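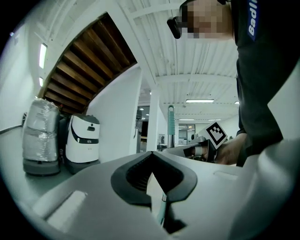
Last year's section asked, in the end-of-term survey, why a course with "robot" in its title spends its first month on people waving grippers about by hand. It was a fair complaint, and it came with a second one about the chairs, which I can do nothing for.

Handheld demonstration and teleoperation
Notes for Unit 4

Read these before lab. They replace the old Unit 4 notes, which had the calibration steps in the wrong order for two years.

1. Two ways to show a robot something

By remote control: you drive the real arm through a leader arm, a headset or, if the budget has gone elsewhere, a game controller. Everything you record is something the arm can do, having just done it. It is also slow. You will take four tries to pick up a sponge and blame the latency. Sometimes it is the latency.

By hand: you hold the gripper yourself, with a camera on it, and do the task. No arm is involved until later. You are quick and you can feel the contact, so the motions look like motions. You also have a shoulder, an elbow and a habit of stepping sideways, none of which the arm shares. A good share of handheld demos ask for poses the arm can't reach.

2. What gets recorded

Wrist video, gripper pose over time, jaw width. Pose comes from visual tracking, with printed markers where we need a fixed reference or want to relate one gripper to another. For two-handed tasks, both streams have to share a clock and a coordinate frame. If they don't, the policy learns to hand objects to a place where the other hand was a moment ago.

A marker helps only when a camera can see it. Sleeves are the usual culprit. Thumbs are second.

3. The Wimero set

We will use the Wimero handover set: 894 demonstrations, two grippers, one object passed from left to right. Of these, 175 fail the reachability check on our arm and 115 more lose tracking somewhere in the middle. Drop both groups before training. Every November somebody leaves them in to see what happens. What happens is a long night.

The Jutano loader reads the files directly. The Plandonora loader reads them too, and flips the sign of the yaw.

4. Demonstrating well

Start from varied positions. If every demo begins over the same corner of the table, the policy will regard the rest of the table as a rumor.

Go a little slower than feels natural near contact. Motion blur costs you more than the seconds do.

Don't pause to think. The model can't tell thinking from doing, and will copy the pause faithfully.

Keep your recoveries. A fumble followed by a clean regrasp is worth having. A fumble followed by swearing is fine too, as we discard the audio.

5. For lab

Record 7 handovers per pair, run the Pramanik filter with default thresholds, and bring the rejected ones with a sentence each on why they were rejected. "Filter is broken" has been submitted before and was, on one occasion, correct.

Reading: the chapter on compounding error, up to the proof. The proof is optional until Unit 6, when it stops being optional.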